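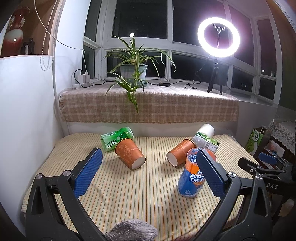 Welcome, and thank you for offering to gather examples for Tarnine. Most of the questions below came in by post or over the phone during our first round in January, and Teodoro Olmedo and Tymofii Ostapchuk have answered them between them, so please forgive us if the voice wobbles a bit from one to the next. Last looked over in August 2026.

## What is Tarnine, in plain words?

It's a learning system for picking up and putting down everyday household things. It learns from watching people do the job with the hand-held grippers, and the more different homes, hands and habits it gets to see, the better we hope it will cope with a home it has never met. Neditz looks after the helpers and the kit, and Cultgate does the training at the other end.

## Do I need to set aside a special room?

Goodness, no! A bed, a sofa, a kitchen worktop or a bit of carpet will do nicely. We'd much prefer your real room with your real curtains and plants and chargers in it, as that is just the sort of background the system has to get used to. Please do put away letters, bank cards and family photos, though, and ask anyone else at home to keep out of view while you record.

## Which objects should I use?

Drinks bottles and paper cups are a lovely place to begin, and they're what the first task sheet asks for. Mix the shapes and sizes if you can. Labels can be in any language you like. Keep lids screwed on tightly (we have heard one sad story involving a mattress) and leave out glass, knives and anything you would be upset to drop.

## Must everything stand up straight?

Please don't tidy too much. Some things upright, some on their sides, one partly hiding another: all of that is welcome. A cup lying down with its opening towards you asks for quite a different approach from a bottle standing up, and we want plenty of both. Shuffle things about between tries, too.

## How many examples make a set?

A set is 30 tries. Most people split it over an evening with a cup of tea somewhere in the middle. In the first round we took in 279 sets and kept all but a few, so you needn't fret about being perfect.

## What if I fumble or drop something?

Carry on, pick it up again and finish the move as you normally would. A fumble that gets put right is useful to us. The only tries we ask you to mark as spoiled are those where you stopped halfway, say to answer the door.

## Can I record after dark?

Yes, with a lamp or a ring light on. Try not to point it straight at the gripper's camera, and have a quick look at your first clip before doing the rest.

## How fast should I move?

A shade slower than you would with your bare hand. Open the jaws fully, come in steadily, close, lift, and pause for a breath before setting the thing down.

## The finger pads look grubby. Is that a problem?

A wipe with a barely damp cloth is all they need. If one has come loose, stop there and write to Tymofii, who keeps spares at the Demchenko store and will post you a pair.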